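January, still dark at four

Second day of the hearings on indigenous land and language rights, and I have learned that a delegation can be welcomed by 2 separate people and still not be told where the toilets are. Our paper runs to 155 pages. The chair asked if we could "give the flavour" in eight minutes. I gave him the flavour of the contents page.

Evaristo Montes spoke after me, in his own language first, and let the interpreters' booth sit in silence for a good while before he switched to Spanish. Best speech of the day. He had brought 2,984 signatures in a carrier bag and was told to hand them in at a different building.
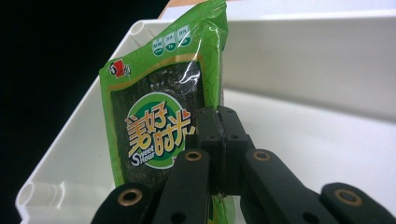
Seaweed, in its green packet.

The man from Gallia, who want the upper valley for their pylons, used the word "dialogue" so often that I began to hear it as a place name. He says Cortés village was consulted. Cortés village says a leaflet came. Both may be true, I suppose, if one has a generous view of leaflets.

Wrote up my notes in the evening and rang home. The Plukico school has its bilingual teacher until summer, then the money stops again. Must raise it tomorrow under item 8, if we ever get past item 3.

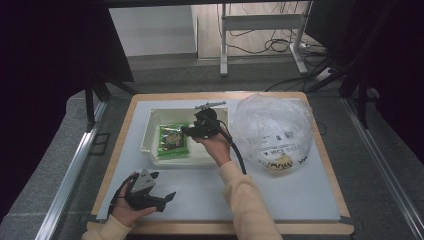 The table, with a packet in the bin.

Bed now. My badge still says "Observer".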